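Community help - Small business - Trade marks and designs

Someone is selling copies under our brand name. Where do we start?

Posted by Skaleck, 4/28/21

We are a small firm making plush toys and sell mostly through our own site. A buyer sent back a toy last week with a split seam and it was not one of ours. The label had our name on it but the stitching on the tag was wrong. The listing they bought from is still up, with 36 reviews.

Our name is registered as a trade mark in the UK but nowhere else. Should we write to the seller first, or go straight to the marketplace? We have no lawyer and would like to keep the cost down. 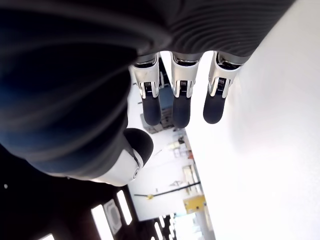 Traltov
Go to the marketplace. We wrote to a seller first and they closed the account and opened another under a new name. Most of the big sites have a form for rights owners and will ask for your registration number. Buy one of the copies yourself before you report it, and keep the packaging, the order page and the receipt. Screenshots should show the date and the full web address.

It took 26 days in our case, and we had to send the same papers twice. 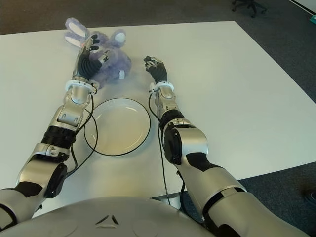

The second time we put everything in one file with a short covering note, and that went through. If the goods come from abroad you can also ask customs to look out for them. You fill in an application and describe how to tell the real product from the copy. Keep that part short and plain, as the officers have to use it at the port. 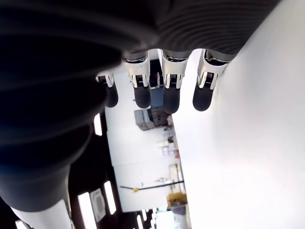
Robotic hand, fingers pointing down

Zondlow
just report it, they take it down

Åberg
I would add a few things to what Traltov wrote.

1. Check what your registration covers. A trade mark is registered for certain classes of goods, and if toys are not on your list the marketplace may turn you down. Ours was filed for clothing only and we did not notice until July.

2. Be careful what you say to the seller. A letter that threatens legal action over a trade mark can cause trouble for you if the claim turns out to be wrong - get advice before you send one. 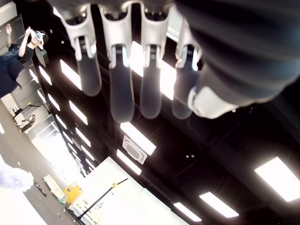 3. Tell your customers. We put a notice on our site saying where our goods are sold, and buyers began sending us links to copies.

4. Think about registering in the other countries you sell to. It costs money, so start with the one where you have the most orders.

Trading standards will also take a report, though they may not act on a single listing.

Skaleck
Thanks. Toys are on our list, I have checked. I have ordered one of the copies and will fill in the form when it arrives.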